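From: Laltden workshop list
Subject: Re: [laltden-build] Gripper pair, jaw pads and marker cubes
Date: 16 December 2020

Hello all,

Replying to the questions from the last round and adding where the build has got to. The earlier message is quoted first for those who joined after October.

> Has anybody got the two hand-held grippers working as a pair yet? I printed
> the Pesetti housing at home and the jaws close, but they close unevenly and
> small things slip out at the tip. Also, what are people using on the inside
> of the jaw? The plain printed surface is hopeless on card.

Yes, the pair works. The jaws closing unevenly is nearly always the linkage. On mine one arm was 2 mm longer than the other after I had cleaned up the print with a file. Print both arms again in one go, flat on the bed, and leave the ends alone. If it still pulls to one side, slacken the pivot screw a quarter turn and try again.

For the inside of the jaw I gave up on bare plastic. There is now a dark grey padded piece with a notch in the middle and black textured mesh set into the gap. The mesh has a fine grid and takes glue well if you roughen the back first.

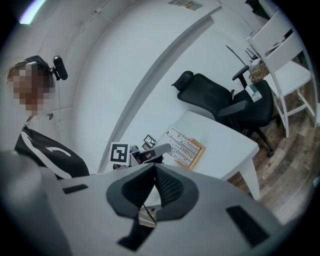

Oksanen replied off list that the mesh wears smooth after a few weeks of daily use and that cutting spare pads in advance saves a lot of bother. Fair point. I have put a cutting outline in the Fovolport folder next to the housing files, and it fits both left and right.

On the housing itself, keep the walls as drawn. I tried a thinner version to save weight and it flexed when squeezed, which upset the jaw again. Print time for one full housing at 100 per cent speed is long, so start it in the morning if you are using the shared printer, and write your name on the sheet.

Now the marker cubes. Each gripper carries one white cube with the black and white patterns on the faces. The tracking needs to see at least one face cleanly the whole time, and most of the trouble I have had comes down to that. What I would suggest, in order:

1. Fix the cube before you calibrate, and don't take it off afterwards. I moved one by a hair and had to redo the lot.

2. Print the patterns on matt paper. Gloss catches the ceiling lights and the software drops the marker.

3. Check the small green light on top of each cube before you start. If one is out, look at the connector inside the housing first.

4. Practise with something thin and flat near the table edge. A small stack of cards is good for this. Bring the fingers in low, and keep the second gripper out past the edge so that it doesn't block the view of the first cube.

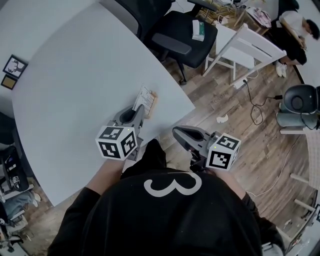
5. Save each run under its own number. I have 324 saved so far, and the early ones are mostly useless owing to point 1.

Runs of 30 seconds are long enough for picking up one item. Anything longer and my wrists start to complain, and the files get awkward to sort through.

Still to do: a softer trigger return, a proper strain relief for the cable, and a replay script that doesn't fall over when a marker is lost for a moment. If anyone has already written that last one, please post it to the list and save me the evening. I can bring the spare linkage arms to the workshop if someone wants to compare them with their own.

Regards,
the Laltden gripper bench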